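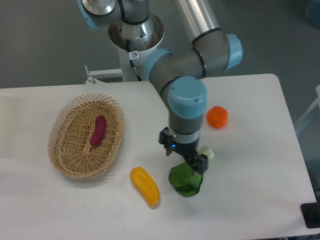
Teaching Pick-and-Place to a Robot Arm by Remote Control
Project report, Robotics Laboratory Course, Henddale

1. Purpose of the project

The purpose of our project was to collect demonstrations for a sorting task. In the task, a six-axis arm must move toy vegetables and one toy fruit between the table and a wicker basket. We did not write the motions as a program. One student controlled the arm from a distance and the computer recorded what the arm did. Later these recordings are used for training a policy, but the training is a part of the next semester and it is not included in this report.

2. Method

For the control we used a hand controller and the program Hukora, which was written by an earlier student group. When the operator moves the hand, the gripper follows with a scaled motion. We set the scale to one half, because with the full scale the small shaking of the hand was visible in the recorded path. The gripper has only two states in our setup, open and closed.

Each demonstration starts from the same arm position. The operator moves above the object, turns the wrist until the fingers are across the narrow side, goes down, closes, and lifts. We stored joint angles, gripper state and camera pictures in the Jamness format. If an operator made a mistake, the demonstration was marked and kept in a separate folder.
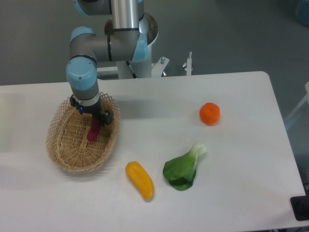
Figure 2. Gripper above the magenta object in the basket.

The positions inside the basket were the most difficult for us. The wall of the basket leaves little space for the fingers, and from the operator's seat it is hard to judge the depth. Two of us preferred to look at the camera view and one preferred to look directly at the table. We allowed both.

3. Results
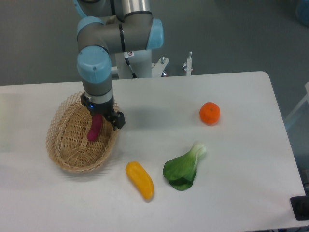
We recorded 145 demonstrations in April, and 8 of them were marked as mistakes. Most of the mistakes came from closing the gripper too early. The long objects were easier than the bok choy, whose leaves bend under the fingers. A typical recording has almost 1000 time steps. For long recordings we cut the waiting time at the beginning, but we did not change the speed.

4. Remaining work

The operators should practice more before recording, as our first demonstrations are slower than the later ones. We also want to test a smaller scale near the basket. The settings file and the list of marked recordings are in the Galbraith folder on the course server.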